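How We Look After a Robot Gripper

Hi, Hatice Çınar here. I fix the grippers at the Molari workshop in Salem. Kids who come round on open days ask me really good questions, so I wrote the answers down. Quickly! Between jobs.

First. What is a gripper? It's the hand. Robots need a hand, same as you. Ours has two fingers. No thumb, no pinky. Two hard fingers, and on the inside of each one a soft pad with ribs. Looks a bit like a paper fan.

Why soft? Try this. Pick up a full drink bottle with two rulers, one in each hand. Slides, right? Now put a sponge on each ruler and try again. Much better. The sponge squashes and goes round the bottle, so more of it is touching. That's what the pads do.

Ours is a hand-held one, by the way. A person holds it and squeezes, and the fingers close. Same fingers can go on a robot arm later. Same pads, same screws. So if we look after one kind we know how to look after the other.

OK so looking after it. Pads get dirty first. Dust, crumbs, sticky stuff, a hair (always a hair). A dirty pad slips. We wipe both pads with a damp cloth, in between every rib, and then wait. 15 minutes to dry. No hair dryer, I tried it once and the pad went wobbly at the tip. Had to throw it out.

Then we bend each pad with a thumb. Gently. It should fold in and pop back. If it stays folded it's tired – new pad. If there's a little split at the bottom of a rib, new pad too. We always change both together. One old and one new means one side pushes harder than the other and the bottle leans over.

Then screws. Each finger has small screw holes on the front, a few on each. Screws shake loose, just like on your bike. You don't need big muscles for these, a small screwdriver and stop when it stops. Too tight and the plastic cracks. I have a jam jar of cracked fingers. 5 of them are mine.

After all that, the squeeze test. My favorite bit. We pick up something real. A bottle with a drink in it is good becuase it's heavy at the bottom, it's round, and it's smooth. If the fingers are set wrong you find out fast.
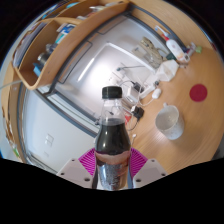 We do it slow. Close the fingers low down, where the weight is. Lift a tiny bit. Count to 5. Put it down. Then again a bit higher up the bottle, and again. If it turns or slides, something's not right and we go back to the pads. Cap screwed on tight before any of this!! Ask me about the carpet.

Every test goes in the notebook. The one on my bench is called Flernura (the kids named it, don't ask me what it means) and it had done 183 squeezes on its last pads when the left one split. The pair before that only made it to 56. Why? No idea yet. Could be the cleaning spray we used then. We stopped using it, so we'll see.

Something to think about. Your own fingers have soft pads too. Look at the tips. Press one on the table, it goes flat. Now press your knuckle. Stays hard. Which one would you pick up an egg with?

Words you might need:

Gripper – the hand part.
Pad – the soft bit that touches things.
Grip – how well something holds on with out slipping.
Wear – what happens to a thing when it gets used a lot. Your shoes have it.

Try at home: make a gripper from kitchen tongs. Put a rubber band round each end. Pick up an empty cup, then one with a little water in (over the sink please). Take the rubber bands off and do it again. Write down what changed.

Next one is about the Hallano arm, the big one in the corner. It needs grease. Lots of grease. Got to go, somebody's at the door with a box of screws.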